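Course Handout 4: Housekeeping Rules for Tabletop Manipulation Cells
Instructor: Hendrik Mthembu
Reading: Donach lab manual, chapter 2; cell checklist (Henon bench)

4.1 Scope

These notes cover fixed-base arms with parallel grippers working over a marked area on a table. Mobile bases and two-arm setups are in Handout 6. The rules apply to both teleoperated and scripted runs. Where a rule conflicts with the arm manufacturer's instructions, follow the manufacturer.

4.2 Terms

Work area: the surface on which task objects may be placed.
Reserved zone: the table surface outside the work area that the arm can reach.
Reset: return of all objects to their start positions between episodes.
Episode: one recorded attempt at a task, from start signal to stop signal.

4.3 Work area

a. The work area shall be marked by a mat of one color, without pattern. Matte material is preferred; glossy mats produce highlights that change with arm position.
b. The mat shall be fixed at all corners. Tape is acceptable for setups in use for less than a term. Press down lifted edges before each session.
c. Scuffs are tolerated. Replace the mat if a mark could be taken for an object or an edge.
d. Only objects named in the task sheet may be on the mat during an episode.

4.4 Cables

a. Cables on the table shall stay off the mat.
b. Wires running along the arm need enough slack for full joint travel, and no more. Move each joint slowly to both limits and watch the loops before enabling normal speed.
c. Connectors near the table edge shall be strain relieved. 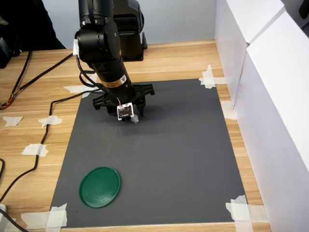
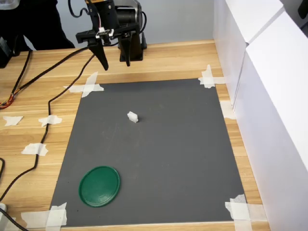
Figure 4.1. Taped mat with green lid, gripper over the work area. The second view also has a white block on the mat.

4.5 Persons near the cell

The operator remains behind the table edge or beside the controls while the arm is enabled. Reaching onto the mat is permitted only with motion stopped. For the Valura exercises the speed limit is 140 mm/s during setup and 200 mm/s during recording. Raising either value requires the instructor's initials on the session sheet.

4.6 Object sets and logging

Record the object set at the start of every episode. Adding or removing one object makes a new set and needs a new set code, even if the remaining objects have not moved. In the Kaczmarczyk exercise data, 2756 episodes had to be relabeled after a set code was carried over between sessions.

4.7 Before next class

Inspect your assigned bench against 4.3 and 4.4. List each departure by rule letter, with the correction made. Submit one sheet per bench.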